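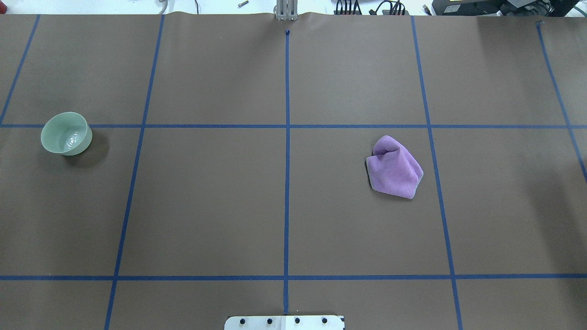 Blue masking tape on brown paper, marked off into cells

Grarnari Boards > Series Discussion > Comolon
Thread: Was the Regent really behind the Salt War? (spoilers through the end)

tapioca_knight
Posted 11/28/18
Finished my second watch of Comolon last night and I want to talk about the Regent. The wiki calls him the main villain of the whole series. I don't think that holds up. He doesn't appear until episode 25, and by then the Salt War is already over and Prondthorpe has burned. The only thing tying him to the war is the letter in Chin's desk, and we never see who wrote it.

My reading is that Chin started the war alone and the Regent used it afterward. Am I missing a scene?

IsamuT
You're missing the harbor conversation. Chin says "he told me when to close the gates." The gates closing is what starts the war. Who else would "he" be?

tapioca_knight
Her father? He was still alive then. He ran the gatehouse.

IsamuT
Her father is bedridden in every flashback from that year. He isn't giving orders about gates.

melati_w
He's bedridden in the show. In the comic he is up and walking until the chapter after the gates close. They moved his illness earlier for the show and I think that's where the confusion comes from. The harbor line was copied straight over from the comic, where it does mean her father.

IsamuT
Then in the show it means something different. You can't use the comic to fix the show. They changed the ending too.

melati_w
I'm not fixing anything. I'm saying where the line came from.

gatehouse_rat
The subtitles don't help. The sub says "he told me when to close the gates" and the dub says "I was told when to close the gates." No "he" at all in the dub. I don't speak the original so I can't say which is closer.

Syafiqah L.
Sub is closer, but the original line doesn't mark he or she. It could be a woman. People used to argue it was the Abbess, back before the last season aired.

tapioca_knight
The Abbess would make sense to me. She's the only one who gains anything in the first half. She gets the river tolls.

IsamuT
She gets the tolls for one winter and then she's dead. Hard to call that a plan.

Syafiqah L.
Plans fail. The Regent's fails too.

old_ferryman
The Regent is the villain. He says so in the throne room. "Every grain of it was mine." I don't know how much plainer they could make it.

gatehouse_rat
He also says he taught the king to read, and we know that's false because the king's sister taught him. He takes credit for everything. That is his whole character.

old_ferryman
One lie doesn't make everything he says a lie.

melati_w
Two lies. He claims the bridge at Prondthorpe as well and that was built before he was born. It's carved on the bridge.

old_ferryman
OK, I forgot the bridge.

Aisyah P.
Mod here. I edited the wiki page in May and I can say why it reads the way it does. The old version said "secondary antagonist" and it got changed back and forth for weeks, so we went with the guidebook, which lists him as main villain. If someone wants to write up the Chin version with episode numbers, put it on the talk page first and don't just edit the article.

tapioca_knight
Fair enough. Does the guidebook say anything about the letter?

Aisyah P.
It has a photo of the prop. The handwriting isn't credited to anyone. The entry on Chin is roughly 30 lines and doesn't mention the letter at all.

IsamuT
The seal on the letter is green. The Regent's seal is green.

Syafiqah L.
So is the gatehouse seal. Look at the tax scene.

IsamuT
I'll look at it again, but I still say Regent. The music from his entrance plays under the letter when she opens the drawer.

teguh_h
That same track plays when the ferry sinks and he had nothing to do with the ferry. They reused music a lot in the first season.

old_ferryman
Who did sink the ferry?

melati_w
Separate thread for that please. There's one on page 2.

tapioca_knight
I'll put a draft on the talk page this week. Going with "the letter's author is never shown" and leaving the main villain line alone for now.

Aisyah P.
That works. Put the harbor line in too, sub and dub both.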